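Section 3. Laying out the dishes and sticks

Okay, so by now you've unpacked the Nutwood sorting set and read my grumbling about the box in Section 2. Now for the part I like, where everything gets out on the table and starts looking like something! I've set this up 18 times at least and I still fiddle with it longer than I need to.

Before you start: wipe the tabletop with a damp cloth and let it dry. Shallow dishes will skate on a wet surface and you'll be chasing them all afternoon.

1. Take the dishes out of their sleeves and stand them right side up. Check the rims with a fingertip. A chipped one goes back in the box, and you can order a spare from Myung (the part number is 323, and it covers any color).

2. Rinse the dishes in lukewarm water with a drop of dish soap. Dry them with something that doesn't shed. I use an old tea towel and then go over the insides again, where the lint always ends up.

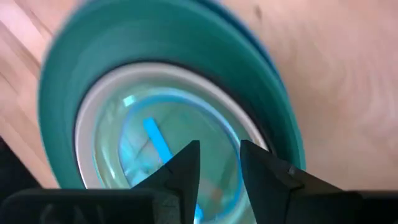

3. Give each dish its own patch of table and leave a hand's width between neighbors. I like one toward the left, one up near the far edge and one over on the right, but suit yourself. A neat row works too, it just makes the game a lot easier.

4. Sort the sticks by color on a tray, off to the side. Blue and green are the two that get muddled in the evening under a yellow bulb, so do this in daylight if you can.

5. Put one stick in each starter dish, lying down. It can lie straight across or on a slant, whichever way it falls. If it leans up on the rim, nudge it flat.

6. Leave the other pieces out loose for whoever is sorting first. Orange and yellow are good ones to begin with (they show up so nicely on pale wood).

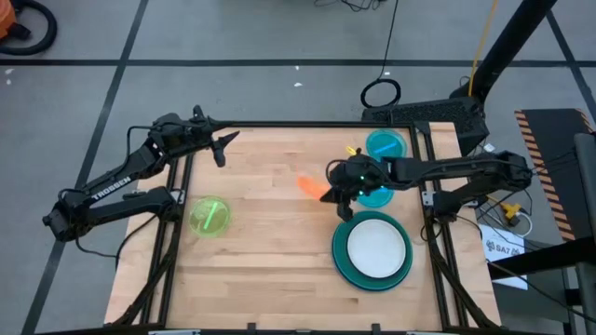 Fig. 3-2. Layout on a butcher-block top, with a green stick in the yellow-green dish and a blue stick in the teal dish by the far edge.

NOTE: The dishes don't have to match the sticks exactly. Blue in teal is fine, green in yellow-green is fine. What matters is that everybody agrees on the pairs before the first round – write them on the back of the score card if you've got arguers in the house like I do.

NOTE: If you bought the Bovent refill tub, you get 50 extra sticks in one go. Please don't tip them all out! Take a few of each color and put the lid back on.

CAUTION: The short pieces are small enough to swallow. Keep them away from toddlers and dogs, and look under the table when you pack up.

CAUTION: No boiling water and no dishwasher. I warped a lid that way last May and it has never sat right again.

7. Last thing, step back and look at it from the sorter's side. Can you reach every dish without leaning across another one? Good. If not, slide the far one toward you a bit and go on to Section 4, where I get into scoring.

928 shares | 3 comments

vetport_jo: We did the layout with the far dish pushed way back and my youngest loved it. Mom's back did not.

Evelien Mulder: Does the damp cloth thing go for oiled wood too? Mine goes blotchy.

pegandpot: @Evelien I just use a dry one on mine and the dishes stay put fine.

We use cookies to remember your settings and count visits. Accept | Manage preferences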